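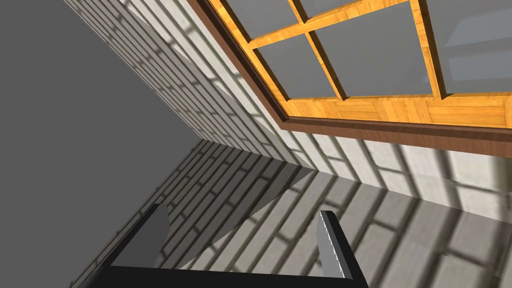
Wednesday. Stoppage log, bus counts. Reran the service count for the Brotent and Wustent lines during the transport stoppage. Timetable gives 344 departures for a normal weekday; the depot feed shows 20 for the strike day, all before 7 a.m. Plot is one row per route, long and thin like the courses of the pale brick wall at the top of the entry. Gaps are easy to spot at that height, so keep the row setting.

The Rennie feed is still a problem. It repeats the last known position when a vehicle is parked, and the script reads that as service. Added a filter: less than 500 m of movement in an hour counts as not running.

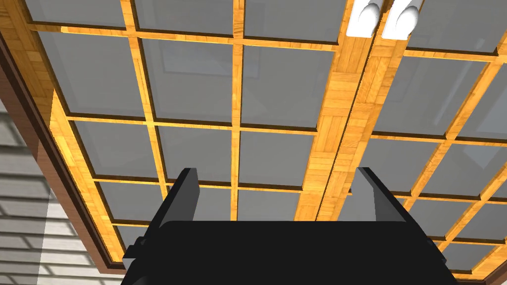 With the filter on, 2 of the Rennie departures drop out. They are already removed from the total above. Cerau is not in the feed at all. Closure reports from there are text only (shops, schools, court office) and go in a separate table, unscored.

To do: get the evening file, check whether service resumed at 6 p.m. as the union notice said.
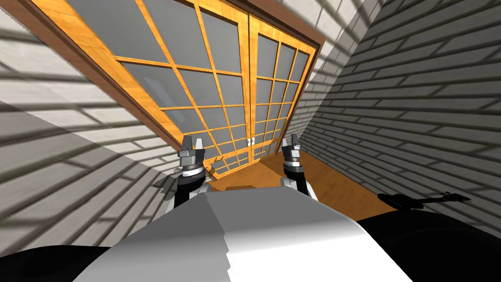 Paneled wood and glass doors, white brick wall.

Recent entries
Cerau closure reports, table format
Rennie feed: duplicate positions
September roadblock map, second pass

3 comments | 1 share
Contact | Back to top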